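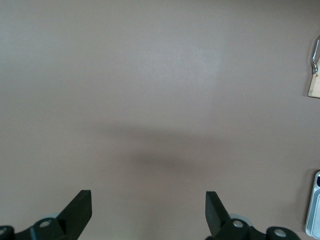
# Chapter 6: Choosing a Gripper Kit

In Chapter 5 you worked out how heavy a part your arm can carry. Now you need something to hold the part with. Most small shops and school labs buy a finished kit, and this chapter uses the Lemex two-finger kit, sold by Ladau, to show how to read an offer.

The kit comes with a finger set, a wrist bracket and a small camera that looks down past the fingertips. Ladau lists it at $700. The Trelska kit costs $800 and adds a second finger set. Both open to around 20 centimeters, and both carry a warranty of 2 years.

Price tells you little until you know the job. Before comparing kits, write down:

- the widest and narrowest parts you will pick up
- how close those parts sit to one another
- whether the camera must see the fingertips when the gripper is open

Section 6.1 covers finger shape. Section 6.2 covers camera mounting, with measurements from the Egger workshop.

**Key terms:** stroke, fingertip, grip force, wrist camera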